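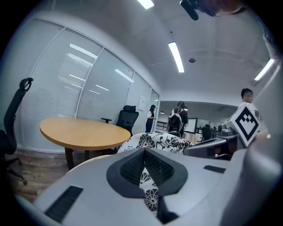
## Trying out the Kendik hand grippers

So I finally got my hands on a pair of these, one for each hand, and I love them! You squeeze, the fingers close, and the marker blocks on top are there for tracking. Leonie Schwaiger set me up in 2 minutes. 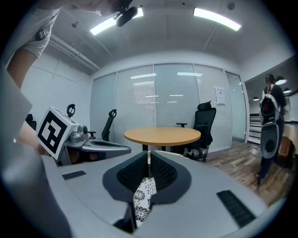

My wrists did get tired after 30 minutes, and I'd like softer pads. Still, I'd happily take the rental kit over buying (ask for kit 3461).

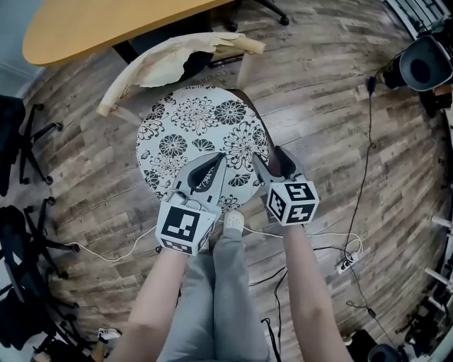

*Both grippers over the flowered stool seat.*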